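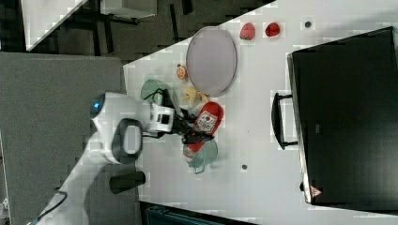

Gripper closed on the ketchup bottle during a recording session with the Revness kit.

Reviews > Lab Equipment > Data Capture
4 min read

The Revness is a recording kit for people who train manipulation policies from demonstrations. Beva sells it as a wrist camera, a synchronisation box and a licence for the capture software. It doesn't include an arm, a gripper or a training stack. We used it to collect 137 episodes of a tabletop task with soft and toy food, a plate and bowls.

Installation took a morning. The bracket fits the gripper housing without drilling, and the cable is long enough to leave slack at the wrist. The software found both the wrist and the overhead stream at first launch. Joint states come in over Ethernet and are stamped by the box, so the host clock plays no part. 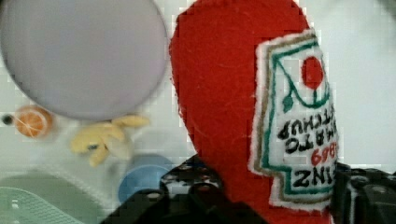 Can failed grasps be kept in the set?
They can, provided each one is tagged as a failure before export; untagged episodes are written out as successes.

That default is the main fault in the software. The tag field sits on a second tab, and an operator working quickly will miss it. We found four mislabelled episodes on review and had to re-export the whole session to correct them. Beva's October update adds a keyboard shortcut but leaves the default alone.

Storage is handled better. Each episode is one file, with video, joint states and the task prompt together. Ours exported to the Ustunska format without a conversion script. Playback can be stepped frame by frame with the gripper width plotted underneath, and

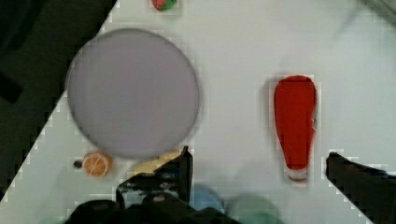
the two stay aligned to the end of long episodes. We checked this by matching finger closure in the wrist view against the plotted width.

Image quality is adequate. Compression leaves visible blocks on white surfaces next to saturated colours, and raising the bitrate to the maximum reduces them without removing them. Objects close to the fingers go soft. For policies that downsample their input this matters little. Anyone who needs to read print on packaging should look at the Thibodeaux unit, which records uncompressed and needs far more disk.
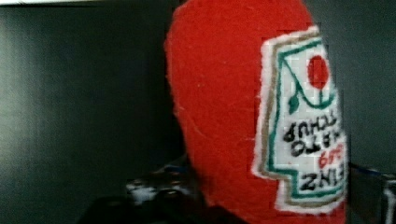

Price and verdict

The kit costs £800, with a further £100 a year for the software after the first twelve months. Recording stops if the licence lapses, though existing files still open. It suits a small group with one arm and a fixed camera layout. We'd buy it again for that use, and would check the tags at the end of each session.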